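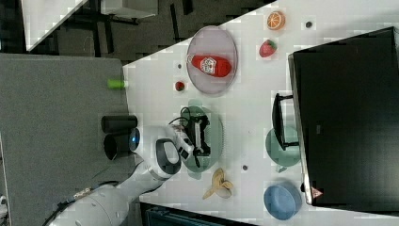
Ketchupflasche auf rosa Teller

Sitzung 3: Das zweite Album

Hallo zusammen, heute geht es um Stollier und die Platte nach dem Debüt. Hört bitte vorher beide Alben einmal ganz durch - ja, auch die langen Stücke!

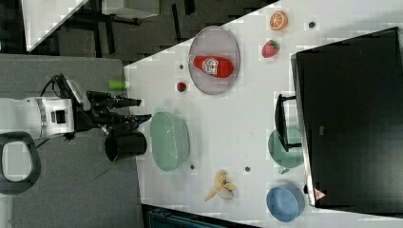

Agudelo haben ihr zweites Album in 14 Tagen eingespielt, und ich finde, man hört die Eile in jedem Refrain. Achtet auf den Bass, der liegt ganz vorn. Der Gesang dagegen ist so weit nach hinten gemischt, dass er mir vorkommt wie die Ketchupflasche auf dem grauen Tablett: hingelegt statt hingestellt, aber knallrot, man findet sie sofort.
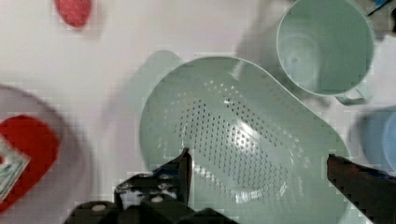 Skript und Hörliste: Seminarleitung Popmusik, Holtovholm

Zum Vergleich nehmen wir Drekholm, erste Auflage 1.000 Stück, Spielzeit über 60 Minuten. Mir ist das zu lang, aber die B-Seite liebe ich. Notiert euch bis Donnerstag, wo der Hall einsetzt und wo er wieder verschwindet.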